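Clothing Room and Laundry Corner: Progress Report
Prepared for Ailsa Morrison, Lunent Family Fund
Written by Balakrishnan Amin, 5 August 2018

Dear Ms. Morrison,

With this report I want to inform you how the work has advanced in the Putetti house after your second payment in May. I will write first about the children's clothing, then about the laundry corner, and after that about the money and the points where we need your decision.

Children's clothing

The families who stay with us arrive often with very few clothes for the children. Before your grant we kept the donated things in closed bags, and a mother who needed one jacket had to open all of them. Now every donation is opened on the day it comes and sorted by size and by season. Pendo Lema is responsible for the sorting, and Ajith Thevar helps her in the evenings.

The sorting is done on the floor, which is the largest free surface that we have. The clothes are put down in a pile and taken from it one by one. Zippers are tried, seams are looked at, and the pieces which are still good go to washing. Jackets take the most time. Pendo turns them inside out to check also the lining, where the small tears are easy to miss.

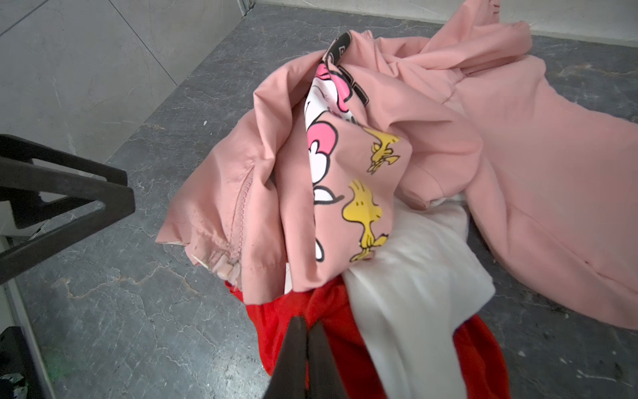

We had at the beginning a rule that clothes with worn labels are put aside. Pendo asked to change it, and I agreed with her. A label which is a little frayed says only that the child before liked the jacket, and the families do not mind. The cartoon prints are the first to be chosen, even when the fabric is older. Plain white and red things stay longer on the shelf, but they are taken in the end, mostly for school.

What does not go so well is the sizes. We receive a lot for small children and not enough for children above the age of 10. Shabnam Khattak has written to the Achari school to ask if the parents there can help, and we wait for the answer.

Laundry corner

In the last report I explained that the washing supplies had no fixed place and were standing on the floor. This part of the plan is now mounted. There are two wire baskets on the wall, one above the other, and on the wall next to them a rack with four hooks. The baskets are for soap, brushes and clothes pins. The hooks are for bags with clothing that waits for repair.

We chose wire because the air can pass through it and it is simple to clean. The wall panels were not changed. They have some small marks, but they are in good order and I did not want to spend the grant on them. The floor in this corner collects lint quickly, and Ajith has put the sweeping in the weekly list.

Shabnam would like to write the name of each supply on a small card and fix it to the baskets, so that new families can find everything without asking. I think it is a good idea and the cost is very small. She will prepare the cards in two languages.

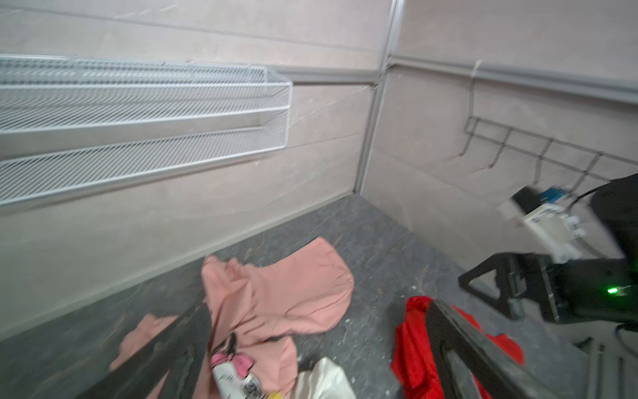
Money

The second payment was 1000 dollars. From this we have paid the baskets, the hook rack, the mounting and the first supply of detergent. The receipts are attached in the order of the dates. The firm Clurnar, which did the mounting, has sent its invoice later than agreed, and for this reason it is the last one in the attachment.

Points for your decision

We ask your permission to use the remaining amount for a drying stand. It was not in the first plan.

We ask also if the next report can come 2 weeks later than it is written in the agreement, because Pendo will be away and the clothing list is kept by her.

If you wish to visit us, the mornings before 10 are the most quiet time. Please write to me or to Shabnam and we will be at the door.

With kind regards,
Balakrishnan Amin
Putetti house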